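Stendlow Motions: a data card for town council votes

15 shares · 3 comments

Welcome! If you've ever tried to find out how your council member voted on the bus lane, the dog park or the curfew for the skate bowl, and given up somewhere on page nine of a scanned set of minutes, this data is for you. It covers 300 motions put before the Stendlow town council, one row per motion, with the wording, the mover, the seconder, the result and (wherever the clerk wrote it down) how each of the 15 members voted.

The idea came out of the long fight over late opening on Zawadzka Street. Everyone at the public meeting had a different memory of what the council had promised, and several of them were quoting the same motion! It had been amended twice in one evening, and only the first version ever made it into the newsletter. We typed up that one meeting to settle the matter, and then we couldn't stop.

What's in the folder

motions.csv - the main table. Start with this one.
votes.csv - one row for each member on each recorded vote. Joins to the main table on motion_id.
members.csv - name, ward, first and last meeting attended in the period, and any change of party label.

All three are plain comma-separated text in UTF-8. They open fine in any spreadsheet, though do tell it to treat motion_id as text or you'll lose the leading zeros and the join will quietly match the wrong rows. (Ask me how I know.)
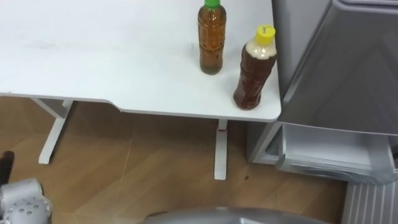 Columns in motions.csv

motion_id: our own number, in the order the motions were put. An amendment gets its parent's number plus a letter, so 0114b is the second amendment to 0114.

meeting: a short code for the meeting. Special meetings start with S, and they're some of the best reading in the whole set.

title: ours, written in everyday words. The council doesn't title its motions, and "That the report be received and the recommendation therein adopted" doesn't help anyone searching for potholes.

text: the wording as it appears in the minutes, spelling mistakes and all.

mover, seconder: member codes. Blank when the minutes leave them out.

topic: one of roads, policing, parks, housing, budget, events, procedure or other. A motion gets a single topic, the one that takes up most of its text. We argued about this a lot! Street lighting went under policing when the debate was about safety and under roads when it was about repairs.

result: carried, lost, withdrawn, tabled or lapsed. "Lapsed" means it never found a seconder.

recorded: yes or no. It's yes for 200 of the motions. The rest went through on a voice vote, so we know the outcome and nothing more.

notes: anything odd. Please read this column before you publish a chart.

How it was made

The minutes come from the binders in the town library and from the PDFs on the council site. Each meeting was typed by one person and checked by another against the original, and where the two disagreed Mieczysław Żak went back to the page and made the call. He also wrote the little Vullell script that flags a vote whose ayes and noes don't add up to the number of members marked present. It's a lovely piece of work, and it caught errors in our typing and a few in the minutes themselves.
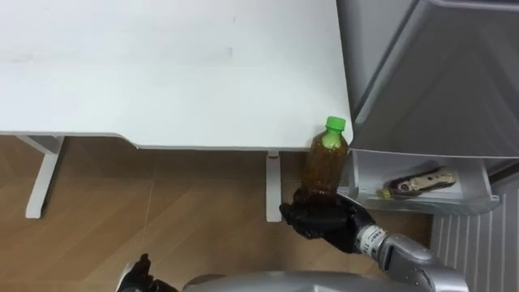
When the minutes themselves were wrong we left the text alone and put the problem in the notes column. The clerk's office has been wonderful about this, by the way. They answered every question we sent and even dug out a missing attendance sheet from July for us.

Members who left the room before a vote are marked "absent" for that vote, even if they were back for the next one. A member who declared an interest is marked "declared". The minutes use "abstained" for both things in the older meetings, and we could separate them only where the declaration was written down elsewhere in the same document. Where we couldn't tell, the value is "abstained_or_declared". Long and ugly, but safe.

Things to watch for

Please don't rank members by how often they voted yes. A lot of motions are purely procedural (adopt the agenda, extend the meeting past 10 p.m.) and they pass with every hand up. Filter out topic = procedure first and the picture gets far more interesting - alliances you'd never guess from the campaign leaflets show up right away.
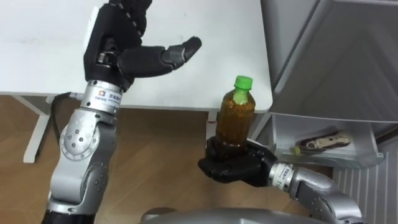
Recorded votes aren't a fair sample either. A member has to ask for one, and members ask when they expect a fight. If you work out how divided the council is from votes.csv alone, you'll get a much stormier council than the one that meets on Monday evenings.

Ward boundaries moved partway through. Two members represent a different area at the end of the file from the one they were elected in, and members.csv gives both. The riverside blocks that used to sit in North Ward are in Mill Ward now, so be careful with anything on policing in that part of town. Most of the debate about the late patrols happened before the change.

The data stops at the edge of Stendlow. Joint meetings with Pronudberg on the shared patrol car and the swimming pool are kept by their clerk under their rules, and they don't record movers at all. We'd love to add them one day! If you live over there and have an evening to spare, get in touch.

A few things people have done with it

A civics class at the high school picked out every motion that had lapsed and held its own debate on them. The weekly paper used the votes table to follow the park ranger budget through all its versions, and printed the whole chain as a flow chart across two pages. One resident found that her petition on crossing times had been carried, tabled, revived and carried again, and took the printout along to question time.

Who looks after it
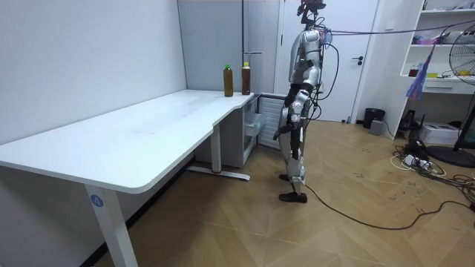 Stendlow Open Minutes Club

We meet upstairs at the library at 7 p.m. on Mondays when the council isn't sitting. New typists are very welcome and you don't need to know anything about data. If you can read a blurry photocopy, you're already ahead of our scanner.

Found a mistake?

Great, please send it! Give the motion_id, the column, what it says now and what you think it should say, with the page of the minutes if you have it. Corrections go into changes.txt with the name of whoever spotted them, unless you'd prefer to stay out of it. We don't change a vote on memory alone, including a member's own memory of how they voted. Two have asked so far, and one of them was right.

License and credit

The minutes are public record. Our titles, topics and notes are free to use for any purpose, with credit to the Stendlow Open Minutes Club. If you change the topics, please say so next to your chart.

Still to do

Planning motions from the special meetings, which run to dozens of pages each. A proper list of who spoke at public question time, once we've worked out how to handle the names of people who aren't elected. And a second check of the whole budget topic, where the amendments to amendments get pretty wild.

3 comments · Share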